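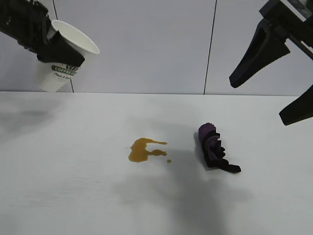

Visit report: house rules for two-arm work at the Drekden lab

Print E-mail

Search this site... Go

Submitted by Jaqueline Esquivel

Four of us from Kollow went to the Drekden lab in March to look at how they run tabletop tasks with liquids. We are writing our own bench rules and wanted to see a set that people already work under. Our host was Eilidh Buchanan, who is in charge of the manipulation floor. Quang Đồng ran the bench while we were there.

The lab keeps its rules in a binder and on a shared drive. The binder copy is the one that counts. It is 9 pages long. When a rule changes, the old page is crossed out and left in, so you can see what it used to say.

Liquids on the bench

The task we spent the most time on is called "coffee spill" on their sheets. There are two black grippers over a white table, a paper cup, a puddle of brown liquid, and a rolled purple and black cloth to the right of it. One gripper had the cup tipped on its side in the air and the other was open, with nothing in it.

The rules for this task, copied from the binder with Eilidh's permission:

- Liquid is measured before it goes on the table. Write the amount on the run sheet.
- Room temperature only. No hot drinks, and no drinks from the kitchen.
- One puddle per run. If it reaches the table edge, stop and start over.
- Paper cups only. No glass or ceramic on any table with a powered arm.
- The cloth starts on the table, clear of the liquid.
- Nothing electrical on the table surface, including phones and chargers.
- Hands stay behind the floor tape until the operator says "clear" and the second person repeats it.

We asked about the second person. Eilidh said a wet task needs two people in the room at all times, one on the controls and one with a hand near the stop button. Dry tasks can be done alone during working hours.

Oanh Tăng asked what happens when a gripper squeezes a cup out of shape. The rule is that a cup gets thrown out at the first crease in the rim. A dent in the side is allowed if the cup still stands up. Quang thinks this is too loose and would like any dented cup thrown out, but he follows the page as written.

Checks between runs

Each run gets looked at from the fixed camera and from the wrist cameras before it is accepted. The person checking goes down a short form: is there anything in the cup, is the cloth in view, is there anything on the table that isn't on the run sheet. In the wrist view, the inside of the cup can be seen down to part of the base, and an empty cup is easy to confirm. The form has a box for shadows too. A shadow across the table is noted and is no reason to reject a run.

The lab has 1872 runs on file for wet tasks. Of these, 208 were marked "do not use." I asked for the main cause and was told it was missing paperwork, mostly run sheets with no liquid amount on them. Those runs stay on file with the mark and are never filled in later from memory. 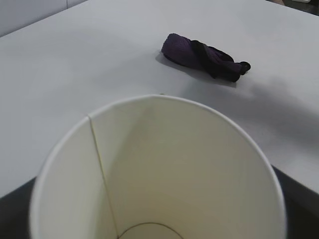
Cloths and cleaning

Cloths are kept in two bins, clean and used. A used cloth does not go back on the table, even if it feels dry. They go through around 400 washes a year on the whole floor, and the wash log hangs next to the sink.

The table is wiped by hand at the end of a session with the arms powered off. Ratree Meesuk from our group pointed out that the binder doesn't say which cleaner to use. Eilidh wrote that down. At Kollow we had a tabletop turn sticky from the wrong one, and the grippers dragged on it for a week.

Gripper fingers are wiped after every wet session and looked over for splits. The binder points to a page from Dundasier, who supplied the mounts, for how far liquid may get up the wrist. We did not get a copy of that page.

What we are taking back

We will use the spoken "clear" and the repeat, starting with the next session. The run sheet with the liquid amount at the top is also going in.

We are less sure about two people for every wet task. We only have three trained operators, and Hoàng, our other site, has one. Ratree will draft something for Hoàng and send it around before the April meeting.

Still open: which cleaner, and whether to copy the cup rule or go with Quang's stricter one.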